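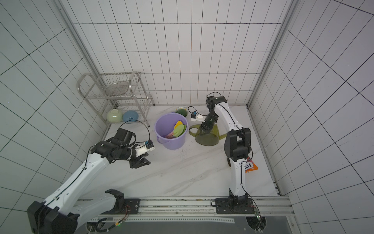
Heikki Saarinen wrote in to ask why the rail has to be aligned before the arms go on, given that the slots leave plenty of room for adjustment afterwards. The slots do leave room, but the bases hide half of the bolts once they are seated, and a rail pulled square under load tends to creep back. Align it bare. Then mount.

The notes that follow are from the two-arm bench we keep in the shared workshop, known on the booking sheet as Miteo. They cover the jobs that took up most of our time. Last revised 3/29/22.

Rail and bases

Use slotted aluminium extrusion and fix it to the platform at both ends before anything else. Run the bolts in finger tight, check the rail against the tiled back wall with a long rule, then tighten from the middle outwards. Base plates go on next. Do not fully tighten one side of a plate and then the other; go corner to corner. Ours was 8 mm out across its length the first time and both arms reached short on the same side, which we spent an evening blaming on the software.

Mark the final position of each base with a scriber. Pencil rubs off aluminium within days.

Cable routing

Most faults on this bench have been cable faults. Three habits help:

Leave a free loop at the wrist, large enough that the joint can go to both end stops without the cable going straight.
Tie the cable along the link, never across a joint.
Move the arm by hand through its whole range with the power off and watch the loop. If it catches on the camera bracket once in ten passes, it will catch in use.

Cable ties should be snug enough to hold and slack enough to slide a thin screwdriver under. Cut the tails flush. A badly cut tail will open up a knuckle.

Small boards fixed behind the bases need a stand-off underneath. Bare solder joints resting on extrusion are asking for a short.

Gripper fingers

Fit fingers as pairs from the same batch. We had one set from Ziko and one printed here, mixed them, and the jaws met at the tips on one side only. After fitting, close the gripper on a strip of paper and pull. The grip should feel the same at the tip as it does halfway back. If it does not, slacken the finger screws, close the jaws fully, and tighten with them closed.

Set the closing force low to begin with. Thin plastic marks easily and a cracked toy is a poor way to find the limit. Raise it in small steps until the object stops turning in the jaws when the wrist rolls.

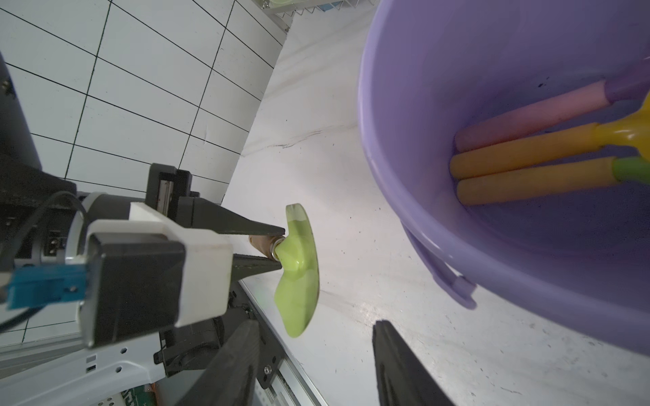 Handles want a second setting of their own. A short stub gives the jaws very little to close on, so the force that suits a flat edge will often let a round stub rotate. We keep two values, one for edges and one for stubs, and write both on the tape stuck to the platform. Our stub value is 467 in the controller's own units, with the edge value at 300. Those numbers mean nothing on another motor — work out your own.

Surface and walls

A hard, wipeable floor is worth having. Ours is a white marble pattern, smart enough, though it shows every speck. Crumbs and grit get under light objects and let them slide when a finger touches them, so brush first and wipe second. Wiping first drags the grit and scratches the finish.

Glossy tiles throw reflections into the wrist cameras. If the picture flares at one end of the travel, move the lamp before you touch the exposure. A sheet of tracing paper over the lamp does nearly as well as a proper diffuser.

Objects to practise on

Kitchen and garden odds and ends are better than blocks. A bucket of spatulas gives you long things in a tangle. A watering can has a spout, a handle and a rim, each of which needs a different approach. Bowls in a dish rack test the approach angle, and a snack bag tests everything. Leave the bag until last.
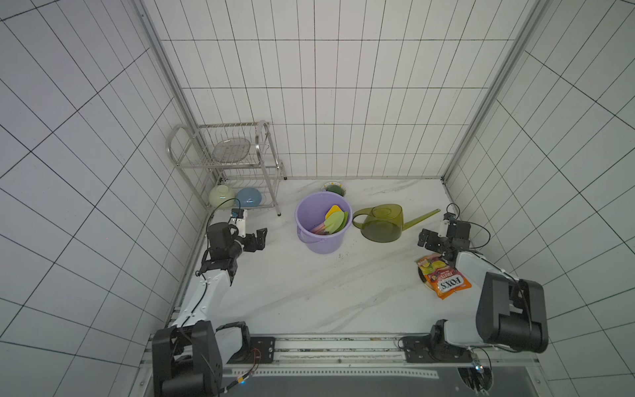 Miteo bench: watering can on its side, bowls in the lower rack.

Routine checks

Base bolts: every 4000 cycles, or whenever an arm has hit something.
Finger screws: at the start of each session.
Wrist loops: look for flattened or shiny patches on the sleeve.
Camera brackets: nip up by hand only. The threads are plastic and strip without much warning.

The spare brackets are in the Prirura drawer, left-hand side. New finger pads are due in April; until then, turn the old ones end for end and note it on the sheet.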